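What Is a Loot Box? (And Why Do Grown-ups Get So Worked Up?)

OK so you're playing a game. You beat the level. A shiny chest pops up and shakes. Open it? Sure! But first it wants 192 gems, and you have 16. Hm.

That chest is a loot box. Quick version: you pay, and THEN you find out what you got. Could be a dragon hat. Could be the same brown boots you got last time.

Where do gems come from?

Two places mostly. You earn some by playing. Slowly. Or someone buys them with real money. Gems, coins, stars, whatever the game calls them, they work like tickets at a fair. Once you swap money for tickets it stops feeling like money. Game makers know this.

Let's pretend we have a game called Pirndale. You build a town, you raise foxes. In the Pirndale shop you can buy 700 gems or 2,000 gems. A box costs 192. Try it on paper: three boxes is 576 gems, so the small pack leaves you with 124 left over. Not enough for another box! So you want more gems. See how that works? Leftovers are a trick to watch for.

What are odds?

Odds tell you how likely something is. Say the golden fox has odds of 1 in 100. That does not mean you get it on box number 100. Each box starts over, like rolling dice. The dice don't remember your last roll and the box doesnt either. You could open 100 and still have no fox. Lots of games have a page that lists the odds - look for a tiny "i" or a question mark.

Is it cheating to buy stuff?

Depends who you ask. A hat that only looks nice doesn't help anybody win. A sword that hits twice as hard does, and players call that "pay to win." Man-lok Chou, who is 11 and plays a lot of racing games, told us hats are fine but faster tires are not. Her brother thinks it's all fine. They argue about it in the car.
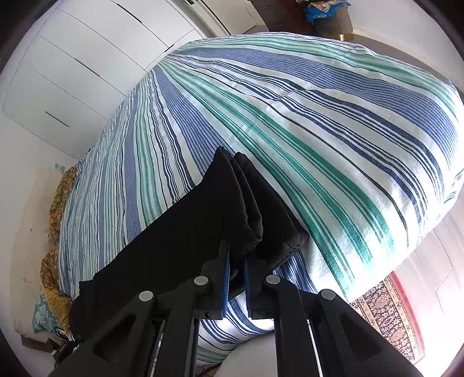
Before you tap Buy, stop for a sec. Ask a grown-up, every time, even if the card is already saved in the game. Check what it costs in real money and not just gems. Is there a timer counting down? Timers are there to make you rush. Most of the time teh same thing comes back in the shop later.

And if you already bought something by accident, tell someone fast. Same day if you can. Some stores will give the money back if you ask soon enough.

Words to know

Skin: a new look for your character.
Drop: an item the game gives you.
Grind: playing the same bit over and over to earn stuff. Boring sometimes, but free.

Next time: why games need updates, and why they take forever.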